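Label panel peeling inside gray bin - troubleshooting log

Posted Saturday by Stores Desk
4 comments | 11 shares

Problem: the white panel on the back wall of the gray bin is wearing away along its lower part, and the tape on the fold under it has gone wrinkled. Small parts are catching on the tape and bits of white are turning up in the order bags.

Bins are the wide gray Haugland ones with sloping walls. The panels are stick-on, from Stuster. We put them in so the parts show up against the back wall, and the tape went on later to stop dust and washers working down behind the lower edge.

First check. Emptied the bin and wiped it out with a damp cloth. Some of the dark marks came off, most did not. The ones that stayed are scuffs or places where the surface has flaked. Ran a fingernail along the lower edge of the panel and it lifted in 3 places. The upper edge is still stuck down hard.

Second check. Looked at the tape. It does not lie flat because the fold is curved and the tape was put on in one long piece. Pressed it down with a roller and left it overnight. By morning it had lifted again in the same spots.

Third check. Wanted to know if the cleaner was doing it. We use Brallerix spray on everything at the end of the week. Left a spare panel with a puddle of it for 6 hours and the surface did not change. The glue softened a little at the corners, so it may be helping the edge lift, but it is not what makes the flakes.
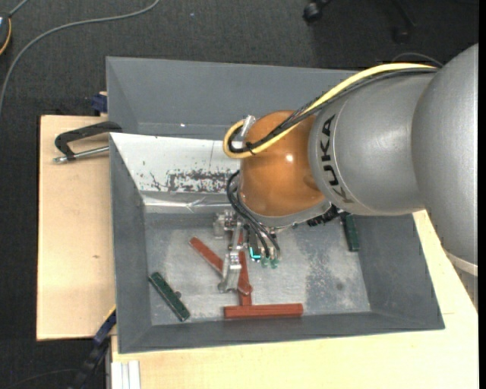
That leaves plain rubbing. Everything that goes in slides down the slope and piles up against the bottom of the back wall, and that is the same height as the worst of the wear. We had 2,880 brackets through this bin in January alone, all with raw edges. The upper part of the panel hardly gets touched.

What we did:

Peeled off the old tape with a plastic scraper. Do not use a metal one, it gouges the gray.

Cleaned the fold with rubbing alcohol and let it dry.

Put new tape down in short overlapping pieces, pressing each one into the fold before starting the next. It takes longer but it sits flat.

Left the panel itself alone for now. Trimmed the loose flakes with a knife so they stop coming away in the parts.

Result after one week: tape is still down except for one corner. No white bits reported in the bags. The panel looks no better - it was never going to - but the edge has not lifted any further.

Still open: asked Trallosero for a price on a thicker panel that screws on. If that comes back too high we will move the panel up the wall, clear of the pile, and leave the bottom bare gray. Spare panels are on the shelf by the sink, under the box of lids.

Status: workaround in place, waiting on quote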